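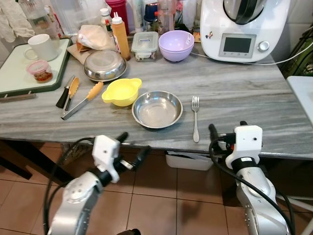 3.2 Organisation du projet étudiant et recueil des démonstrations

Le projet Kodelis a été confié aux étudiants de deuxième année du parcours Robotique de service de l'institut Trollon, dans le cadre de l'unité d'enseignement « Manipulation bimanuelle ». Il s'étend de mars à l'été et donne lieu à un rapport collectif, à une soutenance et au dépôt d'un corpus documenté. La consigne remise aux groupes tenait en une page : faire exécuter par un système à deux bras des tâches courantes de préparation et de rangement dans une cuisine meublée, sans modifier le mobilier ni choisir des objets conçus pour la préhension robotique. Les étudiants disposaient d'une liberté complète quant à l'ordre des tâches, à la durée des séances et à la répartition des rôles au sein du groupe.

Le choix d'un plan de travail encombré a fait l'objet d'une discussion préalable entre les encadrants. Les travaux antérieurs menés dans l'institut portaient sur une table nue et sur un petit nombre de solides réguliers, et les politiques apprises dans ces conditions se dégradaient dès qu'un objet étranger à la tâche entrait dans le champ. Il a donc été décidé de laisser en place les récipients, bouteilles et appareils ordinaires de la cuisine, et de consigner leur présence dans la fiche de séance sans chercher à la contrôler. Les objets à manipuler ont été retenus pour la diversité de leurs surfaces : couverts en métal, bols en inox ou en plastique, presse-agrumes, pinces de cuisine, gobelets munis d'une anse.

Chaque séance était conduite par 2 étudiants. Le premier téléopérait les bras ; le second annonçait la tâche, surveillait le volume de travail et tenait la fiche. Les rôles étaient échangés à mi-séance. L'enregistrement des trajectoires et des images était assuré par Jollness, un logiciel développé par une promotion précédente, dont l'interface a été reprise sans changement notable. Jollness horodate les flux, signale les pertes de synchronisation et impose la saisie d'un libellé avant toute nouvelle démonstration – contrainte jugée pesante par plusieurs groupes au début du semestre, mais maintenue pour l'ensemble du recueil.

Les tâches se répartissent en trois familles. La première regroupe les déplacements simples sur une même surface. La deuxième comprend les tâches à deux mains, où l'un des bras maintient un récipient pendant que l'autre y dépose ou en retire un ustensile. La troisième concerne les transferts entre deux meubles, à savoir le plan de travail et une table pliante blanche. Ces transferts supposent que la prise soit conservée pendant toute la réorientation du système et que la hauteur d'approche soit estimée de nouveau à l'arrivée. La cuillère en métal y occupe une place particulière : son manche étroit offre peu de surface aux doigts de la pince, et la partie creuse, plus lourde, tend à faire pivoter l'objet. La figure 4 présente une prise de ce type, la pince droite se trouvant au bord de la table. 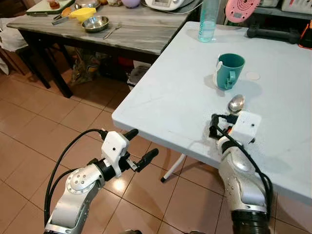 Pour cette troisième famille, les groupes ont rapidement convergé vers une même stratégie. La cuillère est saisie près de l'extrémité du manche, le poignet est gardé aussi stable que possible pendant le trajet, et l'ouverture de la pince n'est commandée qu'après un temps d'arrêt. Ce temps d'arrêt, absent de la consigne, a été introduit par les étudiants eux-mêmes, puis adopté dans le protocole commun. Il facilite en outre le découpage ultérieur des séquences, la vitesse nulle des articulations fournissant un repère que l'annotateur retrouve sans difficulté.

Au terme du recueil, clos le lundi 5 juillet 2021, le corpus comptait 1162 démonstrations validées. Leur découpage en actions élémentaires (approche, saisie, transport, dépose, retrait) a produit 3691 segments. Un ensemble de 400 démonstrations a été mis de côté pour l'évaluation ; il n'a été communiqué à aucun groupe avant la remise des rapports. Les démonstrations interrompues n'ont pas été supprimées. Elles sont conservées dans un répertoire distinct, accompagnées du motif d'interruption tel qu'il figure sur la fiche, et ne sont pas comprises dans les effectifs ci-dessus.

L'annotation a été réalisée par les étudiants à l'aide de l'outil Simon, qui affiche côte à côte les images et les courbes articulaires. Chaque séquence a été relue par un membre d'un autre groupe. Les désaccords portaient pour l'essentiel sur la frontière entre approche et saisie : certains annotateurs la plaçaient au début de la fermeture des doigts, d'autres au premier contact visible avec l'objet. La seconde convention a finalement été retenue, au prix d'une reprise complète des séquences déjà traitées. Pour les objets réfléchissants, notamment les bols et plats en inox, l'instant du contact reste difficile à établir à partir des seules images, et il convient alors de se reporter au courant des moteurs de la pince.

L'évaluation pédagogique a été menée séparément de l'évaluation technique. Elle reposait sur la qualité des fiches, sur la cohérence des libellés et sur la capacité de chaque groupe à justifier ses choix de protocole lors de la soutenance. Le taux de réussite des politiques apprises n'entrait pas dans la note. Ce point avait été annoncé dès la première réunion, afin que les groupes ne soient pas incités à écarter les tâches les plus délicates.
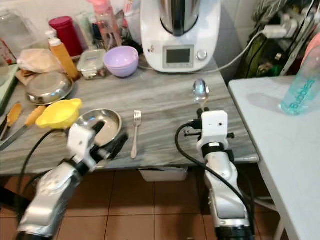 Rosaura Montoya objecte, dans sa relecture d'une version antérieure de cette section, que la séparation des deux évaluations laisse entière la question du niveau des opérateurs. Selon elle, un corpus recueilli par des débutants mêle la difficulté propre de la tâche et l'apprentissage de la téléopération, de sorte que les démonstrations de mars et celles de la fin du semestre « ne décrivent pas le même geste ». Elle recommande d'indiquer pour chaque démonstration le rang de la séance dans le parcours de l'opérateur.

Cette recommandation a été suivie. Le rang de séance a pu être reconstitué à partir des fiches et figure désormais parmi les métadonnées du corpus. Son effet sur l'apprentissage des politiques est examiné à la section 4.3, où les démonstrations précoces et tardives sont comparées à famille de tâches constante.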